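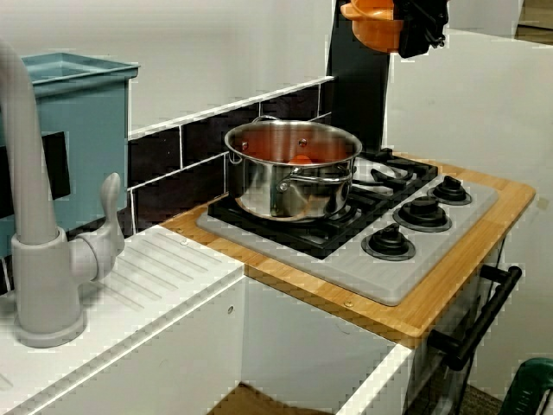
Zistanmont Technical College
Robots at Work and at Home
Notes for lecture 4: The kitchen problem
Meirion Pumphrey
Friday, December 6, 2019

In the last lecture we looked at welding and at packing lines. Today we go to the kitchen. The question of the day is simple to say: can a machine do ordinary chores yet? My answer is "some parts of some chores", and I will try to show which parts and why the rest is difficult. Please read these notes together with chapter 2 of the Bilstead reader.

1. What we mean by a chore

A chore is a job with many small steps, and the person who does it does not think about the steps. "Clear the stove" is one chore. Inside it we find: look at what is on the stove, decide what should move, take hold of it, lift it, carry it over the other things, put it down, let go, and look again. If one step fails, the chore is not done.

On the shop floor the steps are also many, but people have made the place fit for the machine. The part comes always in the same position and the light is always the same. At Watkins, where our August visit was, a fixture holds each bracket before the arm comes to it. In a home there is no fixture for a pot. Somebody left it there in the morning, with the handle to the wall.

2. Taking hold of a pot

A person takes a pot by the handle, by the rim, or with two hands around the body. We choose without noticing. A gripper with simple fingers has fewer choices. For a pot with no long handle, the rim is often a good one: one finger goes inside, one finger stays outside, and they close on the wall. For this the height must be right. If the gripper is too high, it closes on air. If it is too low, it pushes the pot down against the burner or moves it to the side.

Toy kitchens are useful for studying this. A toy pot is light, and a mistake costs little. The order of difficulty is still like in a real kitchen, because the things stand close together and hide each other. With the orange pot on the front burner and a fingertip just over its rim, the gripper also stands in front of the steel pot and covers part of it. If the camera looks from this side, the program loses half of the second pot exactly when it should be careful not to touch it.
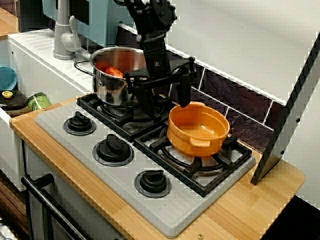

3. Why shiny things are difficult

A steel pot is a mirror with a bad shape. It shows the colors of everything near it, so a program which looks for "gray metal" may find orange and brown. Depth cameras have trouble too. Many of them send out light and wait for it to come back, and from a polished curved wall the light goes somewhere else. The result is a hole in the depth picture, in the place where the fingers should go.

Students often suggest to paint the pot or to put tape on it. This is a good solution in a factory and I would do it there. For a household machine it is not allowed, for the family will not paint their pots.

4. Carrying one thing over another

Lifting is a separate problem from holding. When the pan is in the air, its bottom is lower than the fingers, and the program must know how much lower. A plan made for the empty gripper is wrong from the moment it holds something. The burner under the pan may be free, but the neighbor burner has a pot on it, with handles that stick out to the sides.

Look at the distances when the orange pan hangs over the right side of the steel pot. There is a carrot in the steel pot and a backsplash behind it, and over the backsplash comes the hood panel. A person would turn the wrist a little and pass. The arm has to compute the same turn, and it must keep the pan level if there is soup in it.

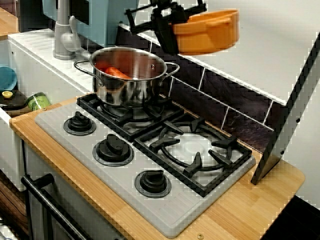 5. How well does it work today?

Be careful with success numbers. In the class exercise you will get the Zodow log, which has 600 attempts at moving a pot between burners. Almost 400 are marked as success. Before you write "two out of three" in your report, ask:

What was counted as success? Pot in the air, or pot standing on the right burner?
Did a person put the objects back between attempts, and always in the same place?
Was the same pot used every time?
How long did one attempt take?

One more point that we often forget. A chore of eight steps, where each step works nine times from ten, is finished less than half of the times. Try the calculation yourself before the exercise.

6. Homework

Choose one chore from your own kitchen and write its steps, as in section 1. Mark the step where you think a gripper with two fingers would fail first, and explain in one paragraph. Drawings by hand are welcome. Do not choose washing glasses, we will do it together in the next lecture.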